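Folding bench notebook, Zastham laundry
19 September 2023

Second entry today, the first having been mostly swearing about the label printer.

The Skandetti cell has been in the finishing room since the start of the month and I promised I would write down what has changed for the people in there, as opposed to what the slides said would change. The slides had a curve on them. I have looked for the curve in the finishing room and have yet to find it.

What we have is two arms and one table, doing what the people at the next table do with two arms each and a radio on. Mägi is the name of the folding program. It is the third version we have run and the first that doesn't give up when a sleeve is inside out. It gives up slightly later.

Head office at Wurketden want to know by December whether we keep it. They sent a form. The form has a box for "staff feedback" big enough for 13 words if you write small.

Pink things on the table (bar the last, which is just arm and wall), arm views and top views mixed:

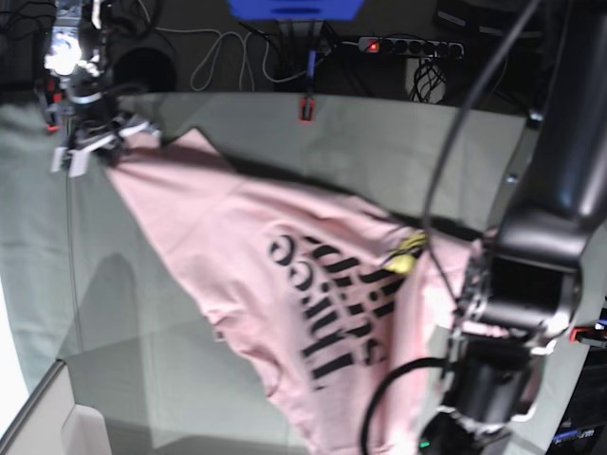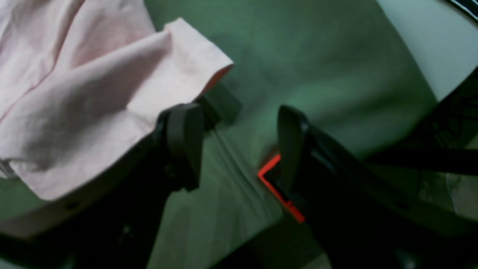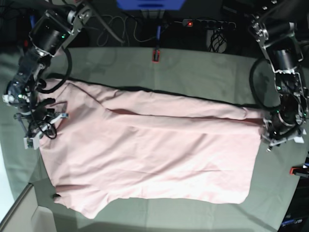
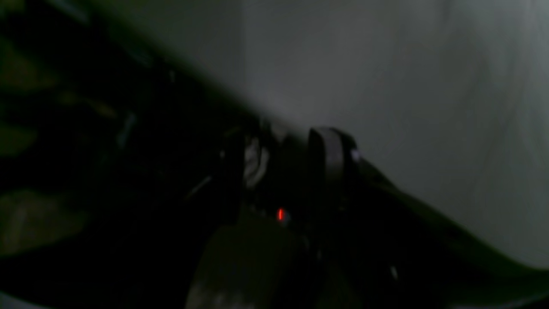
The finishing room used to be organised around piles. A pile came in, you stood at it, you folded until it was gone, and the size of the pile told you how your day was going. Now it is organised around the cell, which takes one garment at a time and wants it put down more or less flat. I keep going back to the top view with a gripper at each end of the pink garment and the long crease running across its upper third, as that is the stage everyone in the room has an opinion on. The folders say you deal with a crease like that before you do anything else. Mägi has no views on creases. It has views on corners. So somebody now smooths things on their way to the machine, and that job didn't exist in August and isn't on anybody's sheet.

Things I heard today, in no order:

- The smoothing is easier on the shoulders than folding and duller than folding. Both said by the same person within a minute.

- People miss working in pairs. Sheets are still done in pairs, but shirts were where the talking happened.

- The new starters like the cell. They haven't got a way of folding to be offended on behalf of.

- Everyone has begun to say "it's thinking" when the arms stop. It isn't thinking, it is waiting for me to clear a fault, but I have started saying it too.

- The cable loops bother people. They hang free over the table and swing when an arm moves. I said they were meant to have slack in them. I was told, fairly, that so is a washing line and you don't put your face near that either. TO DO: ask Skandetti for cable guides, and mark a line on the floor in the meantime.

Numbers, for whoever wants them. Today's target was 30 garments an hour. We got 20 in the best hour, and that was T-shirts, which are the kindest thing you can give it. A folder having a slow day beats that without looking up. The Wurketden plan assumes 2000 garments a week through the cell. I have done the division several times in the hope of a different answer.

To be fair to it, the cell doesn't mind the late shift, and the late shift very much minds the late shift. If we ran it in the evenings on plain shirts, with one person feeding and checking, the morning crew would start with the dull part done. I raised this over tea and it got the warmest reception of anything I have said in that room, though the previous record was low. The catch is the one person. Who wants to be alone in there all evening with two arms and a fault light? I would want two people on, and two people could just fold the shirts.

Also raised over tea: who gets the blame for a bad fold. At the moment every bundle goes out with the folder's initials on the slip. Bundles from the cell go out with the initials of whoever fed it, and they are (rightly) fed up about that. From tomorrow those slips say CELL. If the customer rings up, they can have me.

Adjustments made this afternoon:
Slowed the lift after the first grip. Fewer dropped corners, longer cycle.
Moved the feeding side to the near edge so you needn't lean across.
Turned the fault buzzer down. It had been set by someone who has never shared a room with it.
Left the wrist camera settings alone, despite temptation.

Tomorrow: long sleeves again, both table heights. Ask the morning crew what they would put in the 13-word box. One of them has already offered me two words, and I don't think Wurketden will print them.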